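Tabletop Arms & Kits > Buying advice > Plendeck two-arm kit, worth it or not?

gripfiddler
Posted Sat 29 June

Right, I've had the Plendeck kit up and running for 37 days now and a few of you asked me to report back once the shine had worn off. So here goes, and sorry for the length!

For anyone who hasn't followed the other thread, it's the two-arm set with the soft blue printed fingers and a little camera on each wrist. I paid 900 for it direct from Tierney. The price on their site has since gone up to 1,000, so I feel slightly smug about that.

Setting up took me a whole weekend. The paper manual is fine up to the wiring and then more or less gives up, and I ended up following a video by Katsuhiko Onishi, who goes through the calibration at a sensible speed and doesn't put music over it. If you buy one, watch that first and keep the manual for the parts list.

What I like: the fingers. They give a bit when they meet something, so you can be sloppy with the last few millimetres and still get a decent hold. I've been using them on light, awkward things, mostly kids' party cups and anything small with a wrapper on it. The wrist view is better than I thought it would be as well. I've stopped walking round the table to check where I am and just drive from the screen.

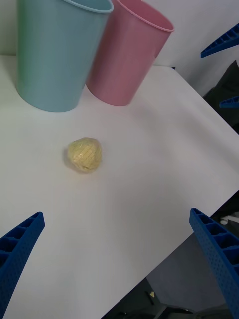 Wrist cam view, fingers open, small wrapped thing in front and the two cups at the back.

What I don't like: the fingers come into both bottom corners of the picture when they're open and you can't shift the camera up to get round it, the bracket only goes on one way. And the software forgets my saved positions every time it updates. Every single time. I've started writing them in a notebook like it's 1985.

Shiny wrapping is hit and miss for me too. Plain cups it finds without any bother, but with anything in clear plastic I usually end up taking over by hand.

Happy to answer questions, I've got a cup of tea and nothing on till this evening.

-----

moth_and_rust
Nice write-up, thanks. Did you look at the Gidico before you bought? I've had mine since last summer and the software has never lost a thing. It's only one arm at that price though, and the fingers are hard plastic, so I've crushed a fair few things I'd have liked to keep.

-----

gripfiddler
I did, yes, and it was close. I wanted two arms more than I wanted nice software, and now I have two arms and horrible software, so I got what I asked for I suppose.

-----

Benchtop Bev
I'm going to disagree with nearly all of this, sorry! I sent my Plendeck back after 5 days. One wrist had so much play in it that it wandered whenever I asked it to hold still, and Tierney told me that was "within the normal range". Normal for what? I wouldn't call it good value at 900 and I certainly wouldn't at the new price.

Also I found the soft fingers maddening. They bend when you want them to push. Try pressing a lid on with them.

-----

gripfiddler
That's fair on the lids, I gave up on lids in the first week. Haven't had the wrist trouble, mine are both tight. Did they offer you a swap or only the refund?

-----

Benchtop Bev
Swap, but I'd have had to pay the postage both ways and by then I was too cross. Took the refund.

-----

oldpulley
Bev, there's a grub screw under the wrist cover that works loose in the post. Mine did exactly what yours did until I nipped it up. They really ought to put a note in the box - I only found it by taking the cover off out of temper.

gripfiddler, on your wrapper problem, have you played with the lights? I had an overhead lamp giving me bright spots on every bit of cellophane and the thing would go for the bright spot instead of the sweet. I stuck a sheet of tracing paper under the lamp and it got a lot better. White table top or a dark one?

-----

gripfiddler
White. Lights are overhead and fairly soft already, but wrappers still throw up a few glints. Will try the tracing paper tomorrow, cheers.

-----

moth_and_rust
I'd go darker on the table for pale stuff. A yellow thing on white is hard enough for me without my glasses, never mind for a cheap camera.

-----

oldpulley
Not sure I agree. I tried black card and lost all my shadows, and the shadows were what was helping me judge the height when I was driving by hand. Mid grey if you must. But I'd change one thing at a time, lamp first.

-----

Benchtop Bev
A grub screw! I could weep. Still, I shouldn't have to strip down a brand new arm to find that out, and support should have known.

-----

pennyfarthing9
Does anybody know if the Pukia fingers fit the Plendeck? They look stiffer and they're sold as a pair with the screws. I'm tempted to put stiff ones on one arm and leave the soft ones on the other, which might sort out Bev's lid problem.

-----

oldpulley
They fit but you need to open the holes out slightly, and you'll have to redo the closing limit afterwards or the motor strains. Soft one to hold, stiff one to push is how I've had mine for months and I wouldn't go back.

-----

gripfiddler
Oh, I like that idea a lot. Pennyfarthing, if you order a pair will you post how you get on? I'll hold off buying mine till I've seen yours, and I'll put up my lamp results in this thread when I've had a proper go.

-----

pennyfarthing9
Will do. Ordering tonight.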